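Betreff: Re: [reg-blockchain] Sandbox Pranville: Meldefristen und Knotenliste

Hallo zusammen,

Stojan Omerović schrieb am 2019-04-29:

> Liebe Liste,
>
> die Aufsicht in Pranville hat den zweiten Entwurf der Sandbox-Regeln
> veröffentlicht. Für uns ist vor allem Abschnitt 4 interessant: Wer
> Token gegen Einlagen ausgibt, muss künftig jeden Betreiber eines
> validierenden Knotens namentlich melden. Ausnahmen sind nicht
> vorgesehen, auch nicht für Testnetze.
>
> Weiß jemand, wie Bednarek das handhaben will? Und gilt die Pflicht
> auch rückwirkend für Projekte, die schon zugelassen sind?
>
> Stojan

zur ersten Frage: Bednarek hat im April eine Stellungnahme eingereicht. Darin wird vorgeschlagen, nur Betreiber zu melden, die im Quartal tatsächlich Blöcke bestätigt haben. Bei Hitirance wären das 171 von 2.608 registrierten Knoten, der Rest läuft nur mit. Ob die Behörde darauf eingeht, ist offen. Im zweiten Entwurf steht davon jedenfalls noch nichts.

Zur zweiten Frage: Ich lese Abschnitt 4 zusammen mit den Übergangsregeln am Schluss so, dass bestehende Zulassungen zwei Quartale Zeit bekommen. Rückwirkend im strengen Sinn ist das nicht, aber wer die Daten seiner Betreiber nie erhoben hat, wird sie in der Frist kaum zusammenbekommen. Flirkitz hat das Problem schon. Dort haben auf die erste Rundmail 159 Betreiber geantwortet, teils nur mit einem Pseudonym und einer Wallet-Adresse. Das reicht nach dem Wortlaut nicht.

Was mir im Entwurf fehlt, ist eine Definition von »Betreiber«. Gemeint sein kann

- wer den Schlüssel hält,
- wer den Server mietet,
- wem die Hardware gehört.

Bei gehosteten Knoten sind das im Zweifel drei verschiedene Parteien in drei Ländern. Die alte Fassung sprach noch vom »wirtschaftlich Berechtigten«, das war wenigstens ein bekannter Begriff. Warum er gestrichen wurde, steht auch in der Begründung nicht.

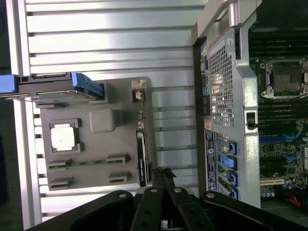 Ich würde deshalb vorschlagen, dass wir uns in der gemeinsamen Stellungnahme auf zwei Punkte beschränken: die Definition und die Testnetze. Über die Fristen kann man streiten, da gehen die Interessen hier auf der Liste ohnehin auseinander — die Börsen wollen es schnell, die kleineren Projekte nicht.

Leopoldo Cárdenas hat angeboten, den Absatz zu den Testnetzen zu schreiben. Den zur Definition übernehme ich, einen Rohtext schicke ich morgen über die Liste. Änderungen bitte als Antwort auf die Mail und nicht direkt im Dokument, beim letzten Mal hatten wir am Ende zwei Fassungen.

Stojan, kannst du bei der Behörde nachfragen, ob Anlagen auf Englisch angenommen werden? Im Entwurf steht dazu nichts.

Grüße
Henrike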